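Wiping a table, in simulation and otherwise

I have been reading up on whether a machine can do the kitchen chores yet, and I keep coming back to the dullest one. Wiping a bench has no grasp to plan beyond the cloth, and the target doesn't roll away. It should be the first job to fall.

The home setup I run is Skunetti, a hobby simulator layer, with a wiping policy from the Zastalell project on top. The test surface is a bare wood-grain tabletop against a dark blue-grey background. 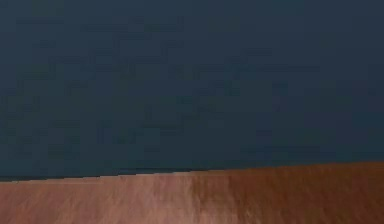
2 min read

The grain matters more than I expected. The render goes from a pale pinkish tan on the left to a darker, streaked rust colour on the right, and the policy treats a change in tone as a spill. Over 39 trials it finished the full surface in 12. Most of the failures were repeat passes over the same clean patch of wood.

Kettunen's contact model helped a little with pressure near the edge. Turkau's did not, and it added four hours to the training run.

My current answer for bench wiping is no, at least on patterned timber. Plain laminate is probably close. Next I'll randomise the colour of the grain and leave the geometry alone.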